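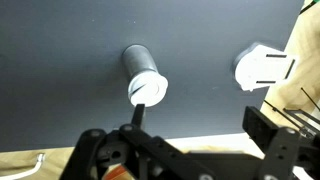 Konrad Aigner wrote in under my last post to ask whether the Durner character shoes are worth the money for someone who dances in a kick line twice a week and has wide feet, or whether he should tell his wife to stick with her old pair until they fall apart. Well, Konrad, I have now worn mine since December, through 60 hours of rehearsal and one very long holiday show, so pull up a chair!

First, the basics. They're a closed-toe T-strap in tan leather with a suede sole, and I paid $425 for mine because I went for the custom width. Yes, I swallowed hard. My old shoes cost a fraction of that, and I loved them dearly, but by the end of a Saturday matinee I was walking to the car in my socks.

The fit surprised me. I ordered my street size, and the heel cup held on from the first day without rubbing, even through the eye-high kicks in our opening number (we do a long string of them, and then there's a pinwheel, bless us all). The toe box took longer. I'd say five rehearsals before my little toes stopped complaining.
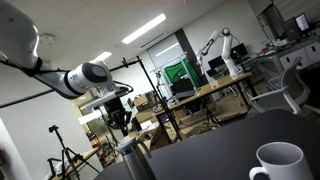

Now, the strap. I have gone back and forth on it. The buckle is a quick-release hook, which is a gift when you have a costume change and your fingers are cold, but it can work itself a notch looser during fast tap-style footwork. Theresia Lüthi, who dances next to me in the line, put a dab of clear elastic on hers and hasn't had trouble. I'm too lazy to sew, so I just check mine in the wings.
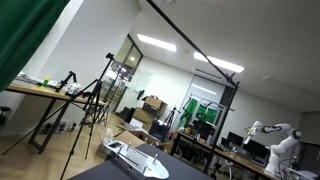
Sound is another matter. If your choreographer likes a good crisp heel on the floor, you may find these a little polite. Ours does like it, and we had a whole conversation about it one evening when the line sounded thin on the left side, which is where I stand. I ended up having harder heel tips put on by the shoe repair man near the post office, and now I can hear myself again — so can everyone else, for better or worse. 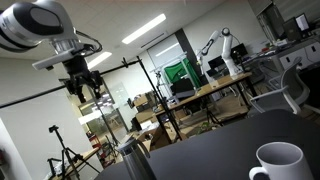 and the suede does need brushing, more than I expected. Give it two minutes with a wire brush after each rehearsal and you keep that lovely controlled slide on turns. Skip a week and it goes slick, as I learned in the middle of a wheel formation while hanging on to poor Theresia's waist.

Would I buy them again? I think I would, Konrad, though I'd try the regular width first if your wife can get to a shop that stocks them. Tell her to bring the tights she dances in.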